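Print this page | E-mail this ticket

Ticket 646 - Towel folding stalls on yellow microfiber
Product: Lutden two-arm folding station. Status: open

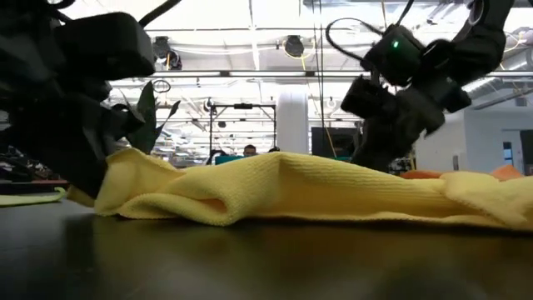
Rochelle Lyons wrote back that a machine that can't find the corner of a towel isn't ready for her laundry room, or anybody's, and asked whether we had tried it on a plain flat dishcloth first. Fair question, and yes, we had! Dishcloths have been fine for weeks now, bless them, as long as they start out more or less spread open.

A crumpled towel is another story. When it's all ridges and hollows like this yellow one, the corners are tucked away somewhere underneath, and the software seems to take any raised fold for an edge. It pinches, lifts, decides it was wrong, and puts the whole thing down again. We ran 36 attempts over the weekend and got four folds I would be happy to put in a cupboard (my mother would have refolded two of them).

Tried so far:
- Sun 16 July: went back to the older Hakala grasp settings. Slower, same stall.
- Raised the retry limit to six. It only gave up later.
- Shook the towel out by hand before starting. Much better, but then I'm doing half the chore myself.

I do suspect the shiny black tabletop, which throws back the ceiling lights and a bit of the towel's own color - could someone at Prallenia tell me if a matte mat would upset the calibration? I'd rather ask than guess. Leaving this open until I hear.

Related tickets
Mokus sorter drops single socks
Grip force too high on thin cloth
Lutden station: restart after power loss

Contact support | Copyright Lutden | Back to top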